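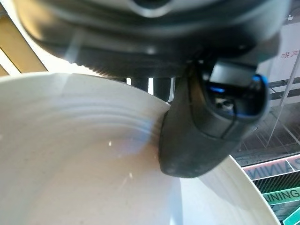 *Wrist view of a gripper finger against the rim of a white bowl.*

**Rim-first grasping** is a method in robot manipulation in which a hand or gripper aims for the edge of a dish before any other part. It was put forward by the Pallier group as a way to handle bowls and plates with one shared policy, trained on 960 demonstrations across 16 kitchen layouts.

## Method

The policy takes images from the head and wrist and predicts a contact point on the rim, then a closing motion. No 3D model of the dish is used. A later version, Azimi, added a correction step after first contact - a change its authors credit with most of the gain, though they never tested it alone.
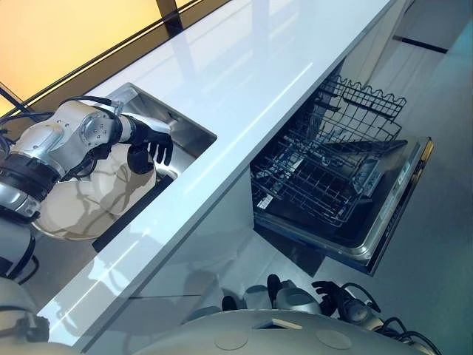 **Does rim-first grasping work on dishes the robot has never seen?**
Sometimes, but the evidence is thin: the reported test used 27 new dishes, nearly all of them close in size to those in the training set.

## Reception

The main result, drawn from 300 trials, has been read with caution. Trials stopped by an operator were left out of the count, and the paper does not say how many there were. A repeat attempt at Fotora, using different hands, found a clear drop on shallow plates.

Critics also note that the baseline, Clikport, was run with its default settings. Whether a tuned baseline would close the gap is not known. Claims that the method is ready for home use rest on short demonstrations, and no long-run breakage figures have been published.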